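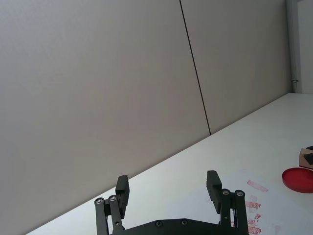
Furnano Stamping and Sorting Table, white top

The Furnano table is made for small offices, post rooms, craft rooms and all places where paper is stamped, signed, folded and put in envelopes. The top is plain white, without pattern and without drawer fronts below the edge, so a sheet can be pushed to any side and nothing catches it. It is sold by Braneo, together with the wall panels of the Miranda series or without them.

We started to make this table for a customer who stamps delivery papers every day and who was tired of his dark desk. On a dark desk one does not see where the stamp went beside the paper. On white one sees it at once, and the red ink most of all. Some people count this as a fault of a white table. We think it is better to see the ink and clean it than to put the next clean letter on top of it.

The top

The surface is matt and closed. It does not need oil or polish. The edge at the back is straight for the full length, so the table can stand directly against a wall or a panel and small things do not fall behind it. Please order the version with cable opening if you need one, the standard top has none.

Length and depth are made to order in steps of 5 cm. The height is fixed when the frame leaves us, and you can correct it by up to 30 mm with the screw feet. This is meant for uneven floors and is not a height adjustment for sitting and standing.

Stamp ink on the surface

Water-based stamp ink should be wiped with a damp cloth and a drop of washing-up liquid. Do it the same day if you can. When the ink has stayed longer, a pale pink mark can remain, and then the Plinus cleaning paste helps. Put a little on a soft cloth, rub in small circles, wait for two minutes and wipe it away with clean water. Please do not use the rough side of a kitchen sponge. It takes away the ink and also the matt finish, and the shiny place will be there for always.

Oil-based inks are more difficult. We do not promise that they come off completely, and we ask you to use a mat under the paper if you work with them. The Plinus mat is grey, lies flat and can be cut with scissors. 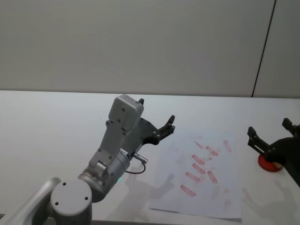 Josué Arruda writes that he has had his table since April and that the height of the feet was the only thing he had to ask about. I use two red pads and one blue, he says, and the red one is the one that gives me work. I wipe on Wednesday when we close early, and for most marks the washing-up liquid is enough. For one corner I needed the paste twice. My advice is to put a spare sheet under the form when the stamp is bigger than the box you have to fill, because then the ink that goes over stays on the spare sheet. I would also like a darker white, if there is such a thing.

Thank you for this. A darker white is not planned at the moment, but the top is available in light grey from order number 31 in the price list. The marks are a little less visible on it. The cleaning is the same.

The Miranda wall panels

The panels are light grey, matt and without holes. They are placed side by side behind the table and a narrow joint stays between them. The joint is wanted, as the panels move a little with the heating in winter and need the space. Please do not fill it with silicone. If you wish that the joint is not seen from the front, choose one wide panel in place of two, but think of your staircase and your door before you order it.

The panels can be wiped like the table top. Hooks and shelves can't be screwed into them, only into the wall behind.

Delivery and assembly

The table comes in two parcels, the top in one and the frame in the other. Two persons should carry the top. Lay it on a blanket with the good side down, screw the frame on and turn everything over together - do not turn it over the legs, they can bend. The key for the screws is taped to the inside of the frame parcel and is often thrown away with it, so please look before you fold the carton.

We deliver to the kerb. Delivery to the room is possible on request, also on upper floors, and is charged by the floor.

Load and limits

The top carries a spread load, for example cartons of paper or files. It is not made for standing on, also not for a short time to change a lamp. Embossing presses with a long handle should be placed over a leg and not in the middle between two. For daily work with a heavy press we can put a cross bar under the top, and this must be said with the order as it can't be added later.

What you receive

Table top in white, frame with four screw feet, screws and key, a sheet with the care instructions. The Plinus paste and mat are sold separately. One tube of paste is enough for about a year in a normal office.

Spare feet and screws are in stock at Braneo. Please write the width of your table in the message, the frames of the wide tables use a longer screw.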